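Dough whisk – worth having, or another thing in the drawer?
Kitchen Tools and Gadgets > Baking
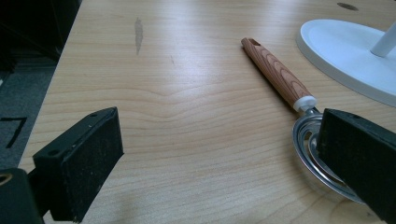 Replies (8)

saltmarsh_bread
Bought one of these last month after years of mixing with a wooden spoon. Flat coiled wire head, long handle with a wood-grain print on it, white collar where the two meet. I bake 2 loaves at a time, mostly wholemeal, and my wrist complains by the end. Does anyone use theirs regularly? And is the handle finish likely to put up with being washed every other day?

Rhun Skyrme
Use mine for every loaf. It goes through a wet dough with less drag than a spoon and you get fewer dry lumps at the bottom of the bowl. I put the water in first, then the flour. Mine is a Lestow, plain beech handle, had it for years.

tin_loaf
I don't rate them. A dinner knife does the same job and it's already in the drawer. By the time you've picked the dough out of the loops you could have mixed it by hand.

Rhun Skyrme
You don't pick it out. Stand it in cold water straight away while you cover the bowl, then run a washing-up brush round the wire. Hot water makes it worse as it turns the flour to glue.

tin_loaf
Still more washing up than a knife.

pondweed29
Depends what you're making. For a stiff dough I agree with tin_loaf, the wire flexes and you end up pushing the lot round in one lump. For anything wet, or for muffin and scone mixes, it's very good. I have the large Pondmont and wish I'd bought the small one – the large is awkward in anything but my biggest bowl.

On the handle: I wouldn't soak any of them. Check where the wire goes in every so often. My first one worked loose there and started to turn in my hand.

saltmarsh_bread
Thanks all. No wobble so far. It has a slot at the far end so I'll hang it up after washing and let it drain. I'd been laying it flat on the table, which was probably leaving water sitting in the join.

Hopkin
Hang it head down if you're using the slot, then the water runs off the wire and away from the handle. Don't put it in the dishwasher either. I did that with a wooden one and the handle split in 2 places.

pondweed29
Agree with that. Let us know how it gets on with the wholemeal.

Thread views: 1,944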